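Wrist view too close to surface – Hopkin cell, simulation setup
Villgate Automation Forum > Cell Setup and Maintenance

rnava_villgate
The wrist view from the simulated cell is attached. Please advise on the camera mount offset, presently 90 mm. 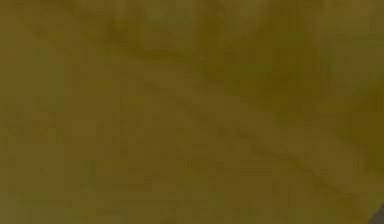

Wrist view, simulation. Gripper tip at bottom right.

a_solis
The view shows only the olive surface and a dark diagonal crease. I recommend raising the mount to 107 mm before any other change is made.

F. Taheri
I respectfully disagree. The approach height should be checked first – we moved our mount in May and had to recalibrate 2 cells.

a_solis
Noted. A blur this even still suggests the viewing distance to me.

rnava_villgate
Thank you both. The approach height will be checked first, with the mount left at 90 mm. I will post the values to this thread.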